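Where to rest chopsticks when I set the table?

Ewurabena Gyamfi
3rd May

I am setting places for three and I have no chopstick rests. My dishes do not match: one is a yellow bowl with longevity characters around the inside, the others are cream colored. For now I put the chopsticks across the dishes.

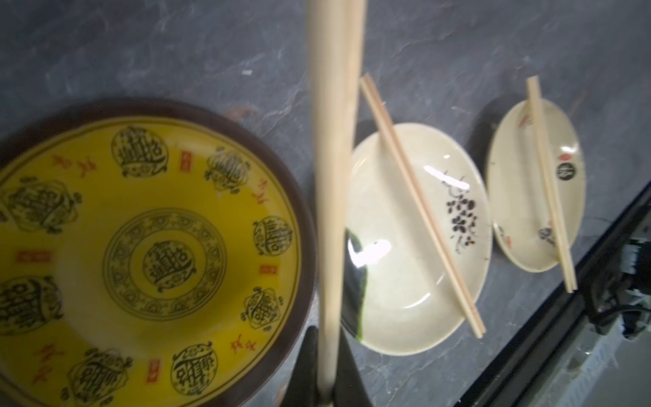 My mother-in-law comes from a family where such things are noticed, so I would like to do it correctly. Should the tips point left or right? And is it bad if they touch the table?

3 comments

Serpil Demirtaş

Across the dish is fine before the meal, in my opinion. Please do not stand them upright in rice, this is the one mistake people really remember. I lay both sticks close together, with the tips to the left for a right-handed guest.

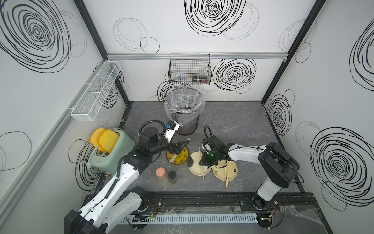
About the tips, I prefer that they do not touch the table. You can fold a paper napkin into a small knot and use it as a rest. Also leave enough room between the places, because long chopsticks roll easily from a glazed plate.

İlker Akyol

Buy rests, they are cheap. I have ones from Indska.

Florence Kowalchuk

I learned it a little differently. In some homes they lie vertically on the right side, like a knife. Maybe ask your husband what his mother does?

Share (4)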